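Menstead Two-Arm Teaching Station

Product line: Zakaria
Configuration: Tabletop, two arms, enclosed
Last updated: March 29, 2025

The Zakaria station is a complete setup for recording tasks on a pair of small robot arms. An operator runs both arms by remote control from a separate pair of handles, and the station saves the arm positions, the gripper openings and the video from each camera on one clock. You can also switch an arm to free mode and move it through the task by hand.

Both follower arms bolt to the front rail and reach inward over the work surface. The enclosure has aluminum posts at the back corners and takes removable wall panels. Panels and table covers can be swapped between recording blocks, and we suggest doing so if the trained policy will be used in more than one room.
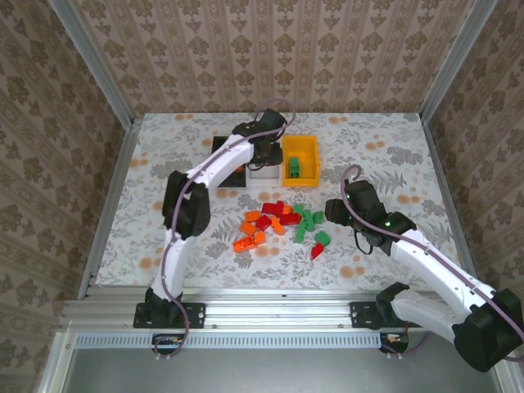 Sorting toy blocks by color into containers at the back of the table.

What the operator does

The operator sits or stands at the handles and watches either the table or the monitor. Each handle drives one arm. Squeezing the trigger closes the gripper in proportion, so a light squeeze gives a partial close. A foot pedal starts and ends an episode. A second pedal throws the episode away, and new operators use that one a lot.

Block sorting is the task we ship with the station as a first exercise. The pieces are light and they come in awkward shapes -- curved bricks, slopes, small two-stud pieces -- so the operator has to think about which way to approach each one. Most people need practice before their recordings are smooth enough to keep. We recommend 77 kept episodes before a first training run.

Wrist cameras

Each arm carries a small camera at the wrist, aimed at the area between the fingers. Operators can use this view for the last part of a grasp, when a fixed camera may not show the gap between finger and block. Patterned covers are fine to use. Check the exposure on glossy pieces before you start a long block.
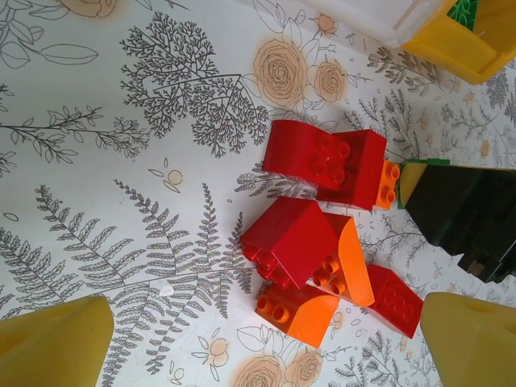
Akosua Lamptey

The wrist view is recorded at the same rate as the fixed view. Focus is set at the factory and locked. If you change to fingers of a different length, loosen the lock screw, refocus on a printed card at fingertip height and tighten it again.

Fingers are sold as a pair and are available in yellow. Replace them when the tips are torn or no longer meet evenly.
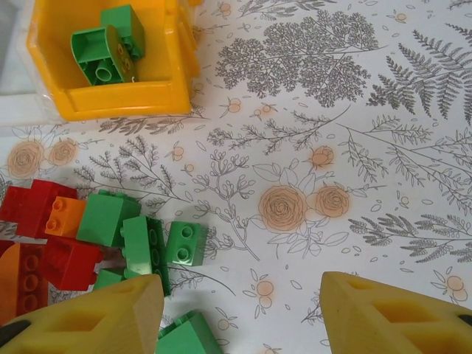 Wrist view with green bricks in the yellow bin and more on the cloth.

In the box

Two follower arms with grippers
Two operator handles
Two wrist cameras and one fixed camera
Front rail, corner posts and wall panels
Two foot pedals
4 spare pairs of fingers
Jeler recording software, one seat

Requirements

Table depth of at least 900 mm
A computer with 9 free USB ports, or a powered hub
A grounded outlet for each arm

Ordering and support

Stations are assembled and tested in Ristport before shipping. Setup questions go to Oona Karppinen on the support desk. Please have the serial number from the rail ready, and the Jeler log if an arm has stopped in the middle of an episode.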